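Storkdale Household Water Study
Student project report, 2021-06-08

1. Background
The Storkdale district draws its drinking water from two wells north of the Vistent road. Residents on the east side report scale in kettles and poor lathering of soap. The project measured total hardness at the tap and compared the east and west supply zones.

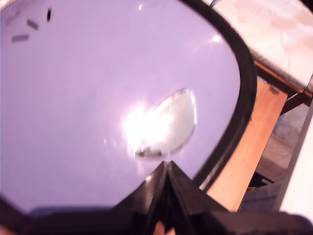
Reading time: 1 minute

2. Method
Samples were collected from 28 households after the cold tap had run for two minutes. Each sample was titrated with EDTA at pH 10 using Eriochrome Black T as the indicator. Titrations were repeated until two results agreed within 0.1 mL, and the mean was recorded as mg/L of calcium carbonate.

3. Results
The highest reading was 424 mg/L, from a house on Jakodska Street in the east zone. All 18 east zone samples were classed as very hard. West zone samples were lower and varied less. One west zone sample was titrated again after a burette leak, and the first value was discarded.

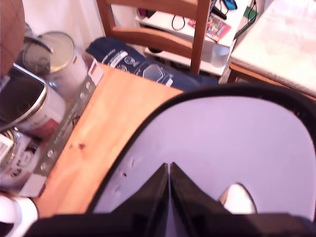
Does boiling remove the hardness?
Only part of it. Boiling precipitates the temporary hardness as calcium carbonate, while calcium and magnesium sulfates stay in solution.

4. Limitations
All samples were taken in one week, so seasonal change was not measured. A second round is planned for September, using the same households and the same batch of EDTA.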